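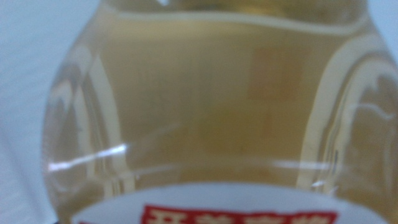

Omprakash Bhardwaj asks that we say one thing before step 1: please do not shake the bottles when you take them out of the carton, and do not put a bottle back in the basket when its cap has been opened. We agree with him, and both points are now included in the steps.

## 4. Setting up the drinks table

This section is for the table in the Kollden room. The tables in the Trerkisdale building are higher and have their own section.

**4.1 Preparing the surface**

1. Wipe the tabletop with a damp cloth, then with a dry one. Small specks near the back edge are easy to miss.
2. Let the surface dry fully before you put any drink on it.
3. Put the basket at the left end of the table. It should touch the table with its full base.

> **Note:** The basket has holes in the walls. Do not use it for ice.

**4.2 Placing the drinks**

4. Take out the cans first and stand them upright, next to the basket, with the pull tab on top.
5. Place the tea bottles toward the center of the table. Leave the width of one hand between a bottle and the nearest can.
6. Check that each cap is closed. Turn it gently to the right until it stops - do not use force, the thread is thin.

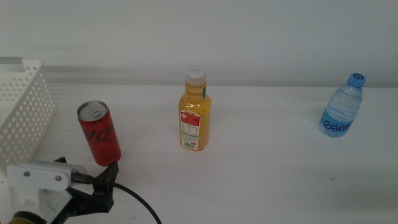

*Figure 4-2. Red can beside the basket, tea bottle near the center.*

7. If you have tea of more than one kind, keep each kind together. Guests choose by color and do not always read the label.
8. Put nothing on the back edge of the table. It must stay free for wiping.

> **Caution:** Do not carry bottles by the cap. Hold the bottle at the body with the whole hand. A full bottle which falls on its neck can leak slowly, and you will notice it only later.

**4.3 Water**

Water is placed last, when the other drinks have their positions.

9. Stand each water bottle upright and turn it so that the name on the label looks to the guest.
10. Compare the water level with the shoulder of the bottle. If it is much lower than in the other bottles, put the bottle aside and write it on the Cabral sheet.
11. Check that the label is not loose. Press it back with a dry finger if needed. 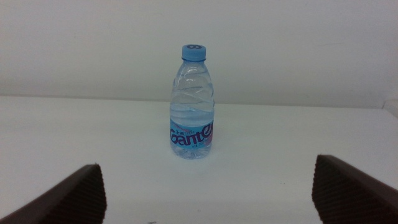 *Figure 4-3. Water bottle with light blue cap, label to the front.*

> **Note:** Some water bottles have soft walls. When you press them to open the cap, water can come out. Hold them near the shoulder and open slowly.

**4.4 Refilling the table**

12. Refill when 2 bottles of one kind are left. Do not wait until the place is empty.
13. Bring the older bottles to the front and put the new ones behind them.
14. If a drink was spilled, remove everything from that part of the table and repeat steps 1 and 2.

For ordering new cartons, see the Kevton list in section 6. The December order is made separately.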